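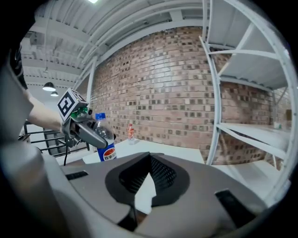
Someone on the Clulel list wrote:
> Every year I hear the chores are nearly solved. My sister runs a cafe and
> she'd pay good money for a thing that clears bottles off tables and puts
> them in the right bin. Where is it? I don't see one in the Sorensen
> catalog or anybody else's.

Quick answer, typing between meetings. No, not yet. Picking up a soda bottle by itself on a clean white table, fine, lots of groups do that. Cafe on a Saturday is another matter. Half-full bottles, caps off, a napkin stuck to the side. Clear plastic is still a pain for depth sensors, labels help some.

Our own numbers from March (Londilen, bottles only): 145 tries, 52 dropped or missed. Thats with decent lighting and no people walking thru. Recovery after a drop is worse, up to 8 minutes before somebody stepped in. Your sister could wipe down the whole place by then.

Celora folks claim better on cans. Haven't seen their logs, would like to. Anyone got them?

Shop floor is further along imo, same part same spot all day. Home and cafe, I'd say wait. More later, have to run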